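Sorting small coloured blocks on a wooden table: which containers, and what to do with orange?
Home improvement and storage > Playrooms and activity rooms
Asked 2022-11-28 - Viewed 1,828 times

Clutska
We are responsible for an activity room in which small blocks are sorted by colour at a wooden table and returned to containers at the end of each session. The full stock stands at 751 pieces and was last checked in August. The colours in regular use are red, yellow and orange, and the shapes are mixed: cubes, together with some longer blocks.

Our written procedure states only that each colour shall have its own container. It does not specify the type. At present the yellow cubes go into a clear plastic container and the red pieces are left on the table until last. A shallow mustard-yellow tray is also kept at the front edge of the table. We should be grateful for advice on whether clear or coloured containers are preferable, and on whether a coloured tray ought to hold pieces of its own colour.
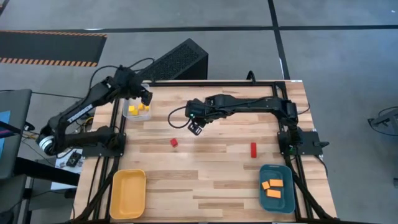 Wudimus
Please confirm whether orange is to be treated as a separate colour. Any advice on containers will depend on it. It would also help to know whether the table has raised edges, as small cubes are easily lost over the side.

Clutska
Orange is a separate colour in our list, although it has been placed with red on several occasions and with yellow on others. The error is most frequent when an orange piece stands behind a red one and is partly in shadow. The table has a black rail forming a raised border along its edge. We have not recorded how many pieces go over the side.

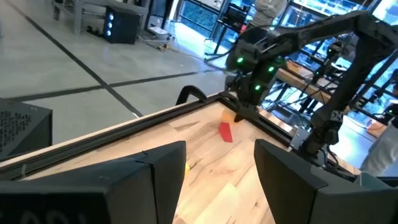 Further details: containers and table

The containers used for sorting are open plastic bins and have no lids. Those placed at the back of the table are a yellow one with rounded corners and a transparent one. Their position has been a matter of some disagreement. Placed at the back, they leave the middle of the table free for the blocks, but the person sorting has to reach across pieces that have not yet been dealt with.

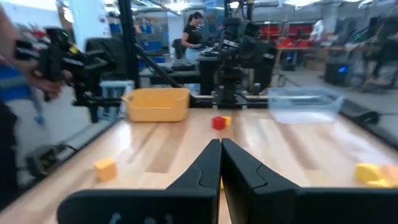
Moving them to the front shortens the reach but takes up the area where the smaller cubes are normally laid out. We have tried both arrangements and have not adopted either. A light blue crate is also available, although it is considered too large for use on the table itself.

The remaining point concerns the surface. The wood is pale with a clear grain and has a slight shine, and the ceiling lights are reflected in it. Red pieces show up very well against it. Yellow pieces are less distinct, particularly where the grain is darker or the reflection is strong. We would prefer not to cover the table permanently, and we have no authority to alter the lighting.

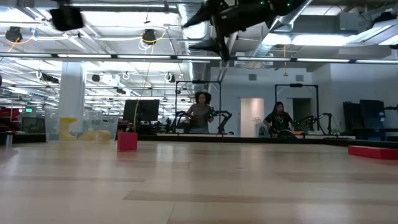
Huamán
We recommend clear containers for all colours. The contents can be checked from the side without handling, and a wrong piece is noticed sooner. A yellow bin should not be used for yellow pieces, as they are difficult to see against it and one or two may be left behind when it is emptied. If the yellow bin must remain in use, assign it to red.

As regards position, place the bins at the back for the first part of the session and bring them forward once the table is mostly clear. The procedure can say so in one line. For orange, fix a sample piece to the outside of the relevant container with removable tape - a printed label is of little use if the printed shade does not match the block.

A plain grey or dark blue cloth may be laid over the table when yellow pieces are being sorted and removed afterwards.

Sodo
Agree about the cloth, but it must be weighted or it will slide. We use clear boxes as well. They scratch.

Clutska
Thank you. The yellow bin will be reassigned to red with immediate effect. We will trial the cloth for 5 sessions and post the outcome under this entry.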